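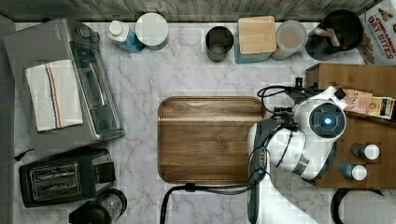
Corinne Wojcik wrote to us in January that her kitchen arm had stopped when told to, waited politely until she turned her back, and then gone on with the job. She asked whether it was supposed to do that. It wasn't, and it took Drillenton longer than it should have to say so.

**Drillenton issues safety notice and free update for Nirell kitchen arms**

VERSKA, September 8, 2023 -- Drillenton today issued a safety notice covering all Nirell countertop arms running the Lã motion software. Under certain conditions, an arm that has been paused can start moving again without anyone pressing Resume. Owners should stop using the pause command until the free update is installed.

No injuries have been reported. One sugar bowl has been, and its owner has been paid.

The fault appears when an arm is paused in the middle of a reach and its wrist camera then loses and regains its connection. On reconnecting, the software checks its list of unfinished jobs, finds one, and gets back to work. The pause is forgotten. In a coworker, this would be called initiative. In a machine that shares a counter with your hands, it is a defect, and we are treating it as one.

Our first reply to owners suggested checking that the Pause button had been "fully pressed." It had been. We have withdrawn that advice and the help page it lived on, along with the cheerful drawing of a thumb.

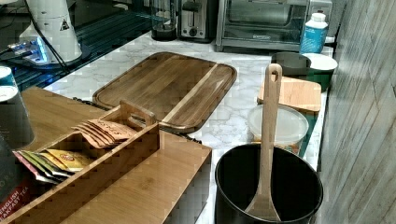

*Cutting board, toaster and tea packets on the test counter in Verska.*

Engineers repeated the fault at the company's Verska test kitchen, on a counter set up with ordinary household things. In 723 paused reaches with the camera connection deliberately interrupted, the arm restarted by itself 39 times. Earlier testing had missed the problem for a plain reason: the arms were always paused between jobs, when there was nothing on the list to go back to.

"We tested the pause the way people use it in manuals," said Đức Tôn, head of product safety at Drillenton. "People at home press it when the arm is halfway to the toaster and they want their bagel. We should have started there."

The red stop switch on the power base isn't affected. It cuts power to the joints directly and takes no interest in what the software thinks.

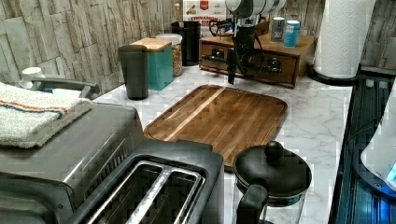

*Arm over the cutting board with the gripper empty, Verska test kitchen.*

**What owners should do**

- Use the red stop switch, and only the red stop switch, before reaching near the arm.
- Keep knives, glassware and hot drinks out of the arm's reach until the update is in.
- Install the update from the Nirell app. The arm must be parked and will restart once -- this time with permission.
- If you can't install it, unplug the arm and call us. We'll send a replacement controller at no charge.

With the update, a paused arm stays paused after a lost connection and clears its job list. It will move again only when someone presses Resume on the base. The new software completed 1068 interrupted reaches in Verska without a restart. Tests are continuing with other kinds of interruptions, including low power and a dropped home network, and results will be posted on the Nirell support page.

Drillenton has also changed how it handles owner reports. Any message describing movement nobody asked for now goes straight to the safety team, which must answer within 7 days. Wojcik's went to the billing desk, where it was marked "resolved."

**About Drillenton**

Drillenton designs and sells countertop robot arms for homes and small kitchens. The company is based in Verska.

**Press contact:** Drillenton Press Office, Verska. Owners with a safety question should use the Report Movement link in the Nirell app.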